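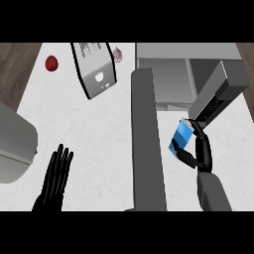 5. Setting up the Drollow 28 jaw crusher

Before the crusher is started for the first time, the feed opening, discharge gap and drive belts must be set by two people working together, one at the machine and one at the control cabinet. Read this whole section first, then carry out the steps in order. Keep the manual open at the cabinet on a laptop or on paper, but take care where you put it down. On the crusher platform anything left lying about can shake its way into the feed opening. Use the document shelf inside the cabinet door.

CAUTION: The main switch must be off and locked for all of steps 1 to 11. The person working at the jaw keeps the key.

5.1 Checking the base

1. Check that the concrete base has cured for the full time given by your contractor. Do not place the crusher on fresh concrete.

2. Clean the top of the base. Remove stones, form boards and loose cement.

3. Lower the crusher onto the anchor bolts. Lift only by the four marked eyes on the main frame. The flywheel is not a lifting point.

4. Put a level across the machined pads on both sides. Shim under the feet until the bubble stays centered in both directions.

5. Tighten the anchor bolts crosswise, a little at a time, then check the level again.

Note: If the crusher stands on the Wilteteck steel skid instead of concrete, skip steps 1 and 2. The skid has its own leveling screws. Set all of them before you tighten any lock nuts.

5.2 Setting the discharge gap

The discharge gap is measured at the bottom of the jaws, from the peak of one tooth to the bottom of the opposite groove, with the jaws at their closest point. The gap decides the size of the finished stone. It also decides the load on the toggle plate, so do not close it further than the plate inside the guard door allows.

6. Turn the flywheel by hand until the moving jaw is at its closest point. Use the bar supplied. Keep fingers away from the spokes.

7. Loosen the tension spring nut until the spring is slack but still seated.

8. Pump the adjusting cylinder until the shims are free. Add shims to make the gap smaller, or take them out to make it larger. The kit contains shims in 2, 5 and 6 mm thickness.

9. Release the cylinder slowly so the toggle seat rests fully against the shims. Measure the gap at the left, center and right of the jaw. If the readings differ, take the shims out and look for dirt behind them.

10. Tighten the spring nut until the toggle plate cannot be moved by hand. Fit the lock nut.

CAUTION: Never put the adjusting cylinder under load with the crusher running. It is made for setting only and will not carry crushing forces.

Note: Machines shipped before August have a single spring. Later machines have two, and both must be tightened by the same amount.

5.3 Fitting the drive belts

11. Slide the motor toward the crusher and lay the belts in the grooves. Do not pry them over the edge of the pulley. Check with a straightedge that both pulleys are in line, move the motor back until the belts are tight, and fit the belt guard with all its bolts.

Always replace belts as a full set. An old belt running beside new ones slips and gets hot.

5.4 First run

12. Remove the lock, clear everyone from the platform and start the crusher empty. The flywheel must turn in the direction of the arrow. If it turns the other way, stop and have an electrician swap two of the motor leads.

13. Let it run empty until the bearing housings reach a steady temperature. Listen for knocking. Light knocking from the toggle plate usually means the spring is too loose – stop, lock out, and go back to step 10.

14. Feed a small amount of clean stone and let it clear before adding more. Increase the feed over the first shift. Do not fill the jaw above the wear line.

15. Stop the feed, let the jaw empty, switch off and lock out. Check the anchor bolts, jaw plate wedges and belt tension again.

If a Jidbridge feeder is connected, leave it in manual mode until step 15 is finished. Linking the feeder to the crusher motor current is covered in section 6.

Section revised 2021-10-28, Lụa Trịnh, technical documentation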